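Open Trays and Small Bottles: Frequently Asked Questions
Karaki Bench Storage — Support
Last revised June 15, 2018

What is the Vanach tray for?
The Vanach is a low, open-topped white cardboard tray for small items used at a table: sample bottles, glue, food colouring, paint and similar. It holds them in one place during work and can be lifted away when the table is needed for something else. It is not a shipping box and has no lid.

What are the dimensions?
The standard tray (part 1431) is 227 mm long inside, with walls 40 mm high. The short tray uses the same wall height. Both are supplied flat in packs of 13 and fold up by hand without glue.

Should bottles stand up or lie down?
Either is acceptable for sealed bottles. Upright storage needs a base wide enough for the bottle to stand when the tray is slid along the table. Narrow or rounded bottles are better laid on their side, all caps facing the same end. Bottles with a dropper or an unsealed spout should always stand.

Where should the tray be placed on the table?
Place it lengthwise, with the long side parallel to the front edge of the table, and leave a clear strip in front of it. Bottles are set down in this strip before they go into the tray and after they come out. A strip as deep as your hand is enough for most work.
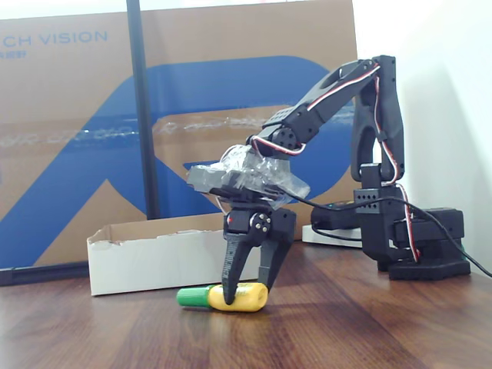 Small bottle with a ribbed green cap, laid on its side in front of a low white box.

How do I pick up a bottle that is lying down?
Grip the body and leave the cap alone. Lifting by the cap puts a turning load on the thread, and a cap that has been lifted this way many times may work loose. If the body is glossy, take hold of it across its widest part. Ribbed caps are easier to open with dry fingers but make no difference to how the bottle should be carried.

My bottles roll. What can I do?
Check the table first. A slight slope that is not noticeable in daily use is sufficient to move a round bottle. If the table is level, lay the bottle against the outside wall of the tray or put it straight in. Inside the tray, the Grusar divider (sold separately) stops rolling along the length. A folded strip of card does the same job.

Does the tray mark wooden surfaces?
The card is uncoated on the underside and does not normally mark a finished wooden tabletop. Dust or grit trapped under the tray can scratch. Wipe the table before placing the tray, and lift the tray when moving it over a long distance.
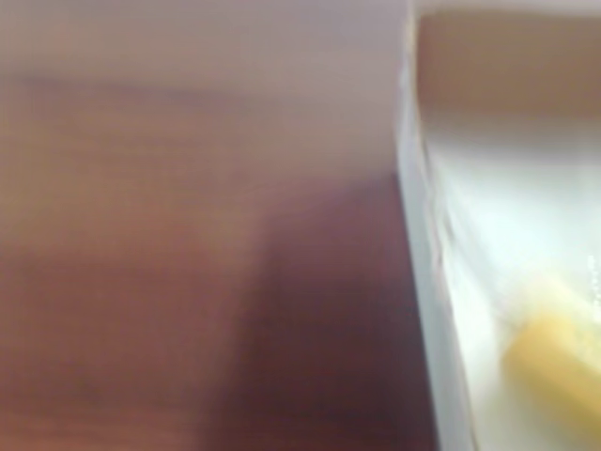 Unfinished or freshly oiled wood is a separate case. Oil will pass into the card and leave a stain on the base, which weakens it. Allow the oil to cure fully, or place a sheet of greaseproof paper underneath.

The walls show creases. Is the tray faulty?
Light creasing along the folded edges is normal. It comes from the double fold that forms the rim. Replace the tray if a crease has split through to the inside, or if a wall no longer stands up by itself — a wall that leans outwards a little can usually be re-folded along the original line.

Can spilled liquid be cleaned off?
Small spots can be blotted with a dry cloth. Do not rub, and do not use a wet sponge. A tray that has been soaked should be recycled once empty. For liquids that spill often, use the Gudia plastic liner, which fits part 1431 only.

Can I stand a panel behind the tray?
Yes. A large piece of cardboard set upright at the back of the table keeps small items from going over the far edge. A side cut from a used carton is suitable, and any printing on it is of no importance.

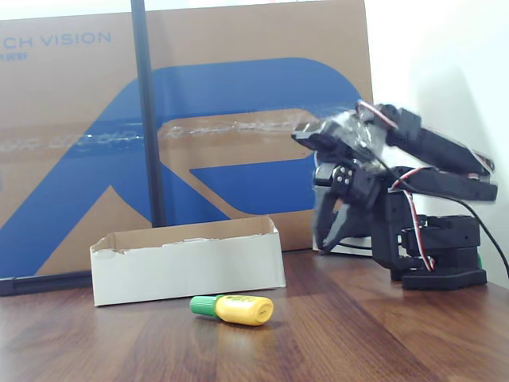
The panel should rest on the table along its full width and be supported from behind. Do not lean it on the tray, which is too light to hold it.

How much weight can the tray carry?
We advise no more than almost half of the tray's depth in filled glass bottles when it is lifted by the ends. Plastic bottles may be loaded to the rim. Support the base with one hand in both cases.

Are the old trays from before May still available?
No. Remaining stock was withdrawn. Dividers and liners bought for the old trays fit the present one.

Who do I contact about a damaged pack?
Write to Hamidreza Mousavi at the Karaki support desk, giving the part number and the order number. Keep the outer wrapping until you have had a reply.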